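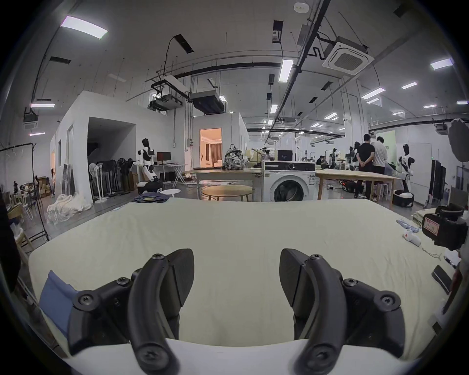 4. Working rules for shared collection halls

4.1 Why we wrote rules at all

Most published guidance on recording manipulation data with hand-held grippers deals with the device: how to calibrate it, how to line up the clocks, how to store the files. Much less has been written about the room and the people in it. Our hall has household furniture and appliances at its centre, several humanoid robots standing among them, and people coming and going for reasons of their own. A person recording a cloth-folding task has both eyes on a pair of fingertips. Everyone else in the hall has to be able to rely on that person, and that person on them.

We began with a single sheet pinned up in February, written by Etelka Szénási after a frustrating week in which two teams kept tidying each other's tables. It grew into the rule set described in this section, which we call the Cluston rules after the hall where they were first tried. We are delighted with how quickly people took to them, and even more delighted with how many of them were improved by operators who had been using the grippers for less than a month. The full set covers 2879 recorded episodes at the time of writing.

4.2 The table

The work surface is the smallest unit the rules deal with. A table is "open" when an operator has claimed it for a task and "resting" at all other times. On an open table, the middle of the cloth belongs to the task. Personal things, spare garments, pens, telephones and chargers may stay on the table, but only along the sides, and they must stay put from the first episode of a batch to the last (Figure 4).

This second half of the rule surprised some visitors, who expected us to ask for a clean surface. We tried that. Operators cleared their tables for the first few episodes, then a phone came back, then a pen, and by the end of the batch the surroundings had drifted in a way that was recorded nowhere. A stable clutter is much kinder to the people who later have to divide the data into training and test sets. It also looks a good deal more like a home! If something at the side must be moved, the operator closes the batch, moves it and opens a new one. The cost is a few seconds.

The cloth itself may be creased. We ask operators not to smooth it between episodes unless smoothing is the task. Changing the cloth for one of another colour always starts a new batch.

Figure 4. View from the hand-held gripper over a work table in the shared hall. The middle of the cloth is mostly bare, with garments and small items towards the edges. A washing machine stands just beyond the table, and people and humanoid robots are visible further back.

4.3 The gripper

Before each batch the operator opens and closes the fingers fully and checks that both pads come into view with the gap open. The pads are then looked at directly, by eye, for lint and for lifted edges. Textile work is hard on ribbed pads, and fibres caught between the ribs change the grip long before they show up in a recording. Joint screws are checked by hand at the start of a shift. A loose screw ends the shift for that gripper, whatever the hour, and the tool goes to the repair shelf with a note of the last batch it was used in.

Bence Bozsik proposed what has become the favourite rule of the whole set: a gripper is always put down with its fingers open. It takes no effort, it keeps the pads from taking a set, and from across the room it tells you that the tool is at rest.

4.4 People in view

A wide view takes in a great deal of the hall, and with it the people who happen to be there. We settled on four points.

First, everybody who enters the hall is told at the door that recording may be going on, and signs to say so. Visitors who would prefer not to appear are welcome to come outside recording hours, which end at 4 p.m.

Second, operators do not ask bystanders to move out of the background. People standing and talking near a column are part of an ordinary room. Clearing them away would give us neater recordings of a place that doesn't exist.

Third, faces are blurred before any recording leaves the hall's own storage. This is done for everyone, including staff and including those who say they don't mind. Screens are treated in the same way, whether or not the writing on them can be read.

Fourth, anyone may ask for a recording to be withdrawn, and need not say why. The Devadiga index, our plain list of batches by table and hour, was built mainly so that such a request could be met within 2 working days. Keeping it has turned out to be useful for nearly everything else as well.

4.5 Robots in the same room

Humanoid robots on wheeled or round bases share the floor with furniture and with people, and our rules treat them as machines under power at all times. It does not matter that a robot has been standing still all morning. A person walking past keeps an arm's length away, and nobody hangs a coat or a bag on one, tempting as the shoulders are.

A robot may be moved only by two people, one at the controls and one on the floor watching the path. The watcher calls out before the base starts to roll and again when it has stopped. Operators with a gripper in hand are never asked to act as watcher, even for a moment. Their attention is spoken for, and they have their backs to half the room.

Moving a robot within 8 metres of an open table requires the operator's agreement first. We chose the distance by pacing out the hall and seeing which movements made people look up from their work. It is a local figure and should be measured afresh elsewhere. The Muletti site, with its lower ceiling and narrower aisles, uses a different one and is quite right to.

4.6 Floor, furniture and packing material

Cables, fans and packing material get less attention in the literature than they deserve. Plastic sheeting is slippery underfoot and winds itself eagerly into castors. Our rule is that sheeting is gathered against a wall as soon as a thing has been unpacked and is taken away at the end of the day. Fans not in use stand in a row along a wall, with their leads wound up. Stools are the commonest obstacle of all, and they may stand anywhere except on a marked robot path.

4.7 How rules are changed

Any operator may propose a change by writing it in the Ison notebook, a paper book kept beside the sign-in sheet. Proposals are read aloud at the next shift change and tried for a fortnight. After that they are either kept or struck out, and the struck-out ones stay legible. Several good rules began as somebody's crossed-out idea.

We warmly encourage other groups to adopt the same habit before adopting any of the rules themselves. Ours were shaped by one hall and its furniture, and a kitchen or a workshop will call for others.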